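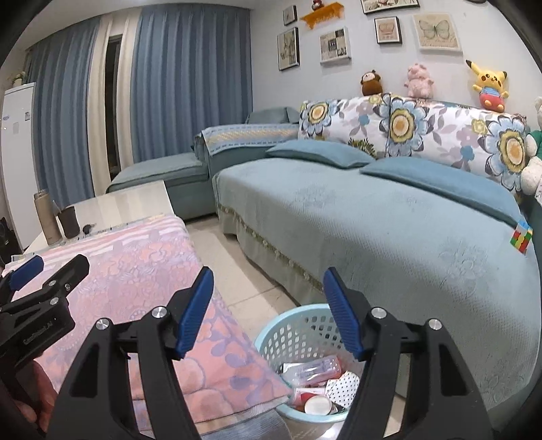
HSP 2393 Household Routines and Home Support
Handout 9: Resetting a shared living room

Read before the practical. Bring it with you, along with the Pillerus checklist from Handout 7.

1. Purpose

A reset returns a room to ordinary use. It does not cover vacuuming, window cleaning or laundry, which are assessed separately. In the practical you will have 15 minutes for the room and a further five to fill in the record sheet.

2. Order of work

Start with rubbish, then dishes, then loose items, then soft furnishings. Students often start with the cushions and throws since they take up the most space. The wrappers and cartons then come out from under them and the cushions have to be done again.

Rubbish. Go around the seating first, then the coffee table, then the floor. Check down the sides of the seat cushions. Anything with writing on it that could be a bill, script or appointment card is not rubbish and goes to one side.

Dishes. Cups go to the kitchen in one trip if you can manage it. Ask before moving a thermos or water bottle. Many people keep one within reach all day and will want it left where it is.

Loose items. Use one basket. A plastic laundry basket is fine, and perforated sides make it easier to see what has gone in. Small packets and boxes can go in together at this stage. Sort them at the end, with the client if they are home. Keys, glasses, phones and remotes never go in the basket.

Soft furnishings. See section 4.

3. Drink cartons and wrappers 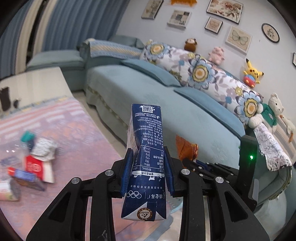 Fig. 2. Milk carton and snack wrapper, sofa behind.

Treat every carton as part full until you have picked it up. Hold it upright by the sides and don't squeeze. A carton that is already creased may leak at a corner or at the straw hole. Carry it to the sink, empty it, rinse it, then flatten it.

Long-life cartons are often lined with foil and councils differ on whether they go in the recycling. For the Stinavstead units, follow the sheet on the inside of the pantry door. If the label is in a language you don't read, look for the disposal symbol or a line in English. The carton in Fig. 2 has "PLEASE DISPOSE PROPERLY" printed among the Chinese text.

Snack wrappers go in general rubbish. Shake crumbs into the bin, not over the carpet.

4. Sofas, throws and toys

Lift throws off, shake them outside and fold them in thirds lengthways. A folded throw goes over the back or the far end of the sofa, patterned edge showing if it has one. Quilted blankets are heavier and are better folded on a flat surface.

Flat seat cushions are squared to the front edge. Bolsters go along the back. Where a sofa has a lace or embroidered skirt, smooth it down by hand and check nothing has been pushed underneath.

Soft toys stay in the order you found them. Lift, wipe behind, put back.

5. Record sheet

Use the Cisard form, code 1715. Note anything set aside and where you left it. Forms go in the tray in the Kamel Building by the end of the session.

Revised 2/20/20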